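Ekaette Bassey
Jewellery module, project report, handed in 5/11/19

## What I set out to make

My brief to myself was a pair of drop earrings and a matching pendant in silver, with a surface that looked a bit like tree bark. I'd seen reticulated silver in a book in February and couldn't stop thinking about it. You heat the sheet until the top layer wrinkles up by itself, so every piece comes out different, and I loved the idea of letting the metal decide (I am not a tidy person and my sawing shows it).

I called the set Ullora, mostly because I liked the sound of it. The pendant is an uneven leaf shape, 50 mm long, and the earrings are smaller versions hung from plain hooks.

## Getting hold of the silver

I bought the sheet from Merneseo, who do student prices if you order through the department. Order number 2777, if anyone in next year's group wants to quote it and get the same stuff! Kalkidan Derese shared the postage with me, as she was making a set of stacking rings and needed wire. My sheet was a bit thicker than I'd planned. That was luck more than judgement – thin sheet collapses into holes very quickly, and I only had one spare bit.
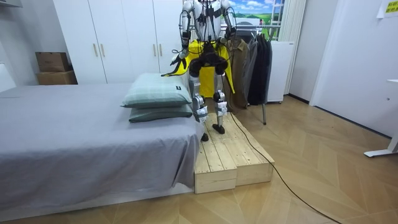 ## Building up the surface

Before the fun part you have to heat the silver gently and pickle it, again and again, so that a skin of fine silver builds up on the outside. The handout says at least five times. I did ten on the main sheet and it took a whole afternoon, most of it spent standing by the pickle pot and chatting. I brushed the sheet with a brass brush and a bit of washing-up liquid between rounds, and by the end it had gone a lovely chalky white.

Then the torch. My first test piece melted into a blob. The second wrinkled nicely at one end and did nothing at all at the other, and I worked out that I was waving the flame about too much. For the real sheet I warmed the whole thing from underneath, then brought a smaller flame slowly across the top, and the ripples followed it along. I might have squealed.

## Cutting and soldering

I laid paper shapes over the best bits of texture and moved them about for ages before sticking them down. Reticulated silver is brittle, and I broke 14 saw blades on three fairly simple shapes. Kalkidan says I push too hard. She's right, but I was also using the wrong size blade for the first leaf, so some of that is the blade's fault.

The bail on the pendant gave me the most bother. I soldered it on with easy solder and it slid sideways, so I had to heat it up again and nudge it back with the pick. There's a small scar on the back where you can see this happened. I filed it down as far as I dared.

The hooks were bought in, from Nultasness. I did try making my own, but one came out longer than the other both times and I ran out of patience.
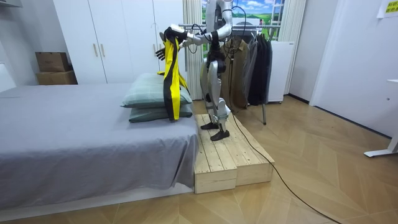 *Yellow and black garment held up by a robot beside the bed.*

## Finishing

I oxidised all three pieces and then rubbed back the high spots with fine pumice, leaving the dips dark. I tried a full polish on a scrap first and hated it – the texture went shiny and soft, like melted plastic. The edges are polished, though, and I think the contrast works well.

## What I'd change

The earrings are too heavy. I wore them for an evening and knew about it the next day. Next time I'd use a thinner sheet, make two or three spares, and accept that some of them will end up as blobs. I'd also leave more time for the bail, and possibly rivet it.

Tilahun, the little gallery by the station, has asked to put the pendant in its student case, so I'm writing a price label this week and have no idea what to put on it.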